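## How a 3-D printer builds things

A 3-D printer makes an object in layers. Each layer is very thin -- a small toy can have hundreds of them.

1. **Draw it.** Someone makes the shape on a computer.
2. **Slice it.** A program cuts the drawing into flat layers.
3. **Print it.** Plastic melts and comes out of a tiny nozzle. It cools and gets hard. A big print can take 24 hours.
4. **Clean it.** Bits of extra plastic are snapped off. Sponges are good for wiping dust from the work table.
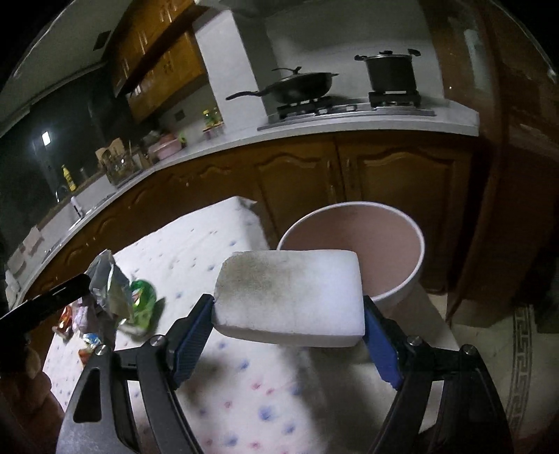 ## Words to know

**Nozzle:** the small tip the plastic comes out of.

**Layer:** one flat slice of the object.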